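How Our Town Reads Wood: Furniture Finishes Project
Jingyi Wan, 5 May 2021

So I picked table finishes for my project, mostly thanks to my grandma, who has strong feelings about wax! I wanted to know why people in Gostov pick one finish over another, and whether they'd pick the same one again.

I sent out 48 surveys and talked to two shops, Badawi and Cusumau. Badawi swears by oil (they've been at it since 2000), and Cusumau does nearly everything in varnish – they say families want something they can wipe down and forget about.
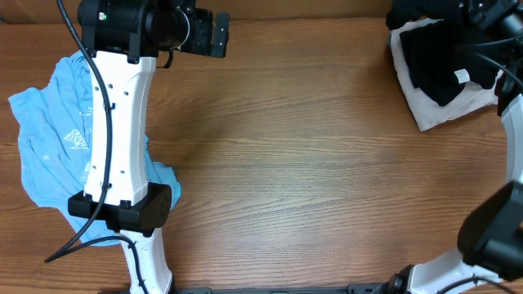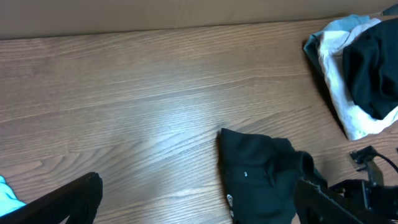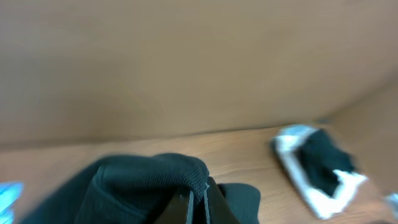
Wood grain on a tabletop.

The biggest surprise for me was how many people had no idea what was on their own table. I had a whole question about brands and had to throw it out, which hurt a little. Renters mostly skipped the upkeep section too, so my numbers there are thin.

If I did it over, I'd start in July, when Badawi runs its open workshop – and I'd keep the survey a lot shorter.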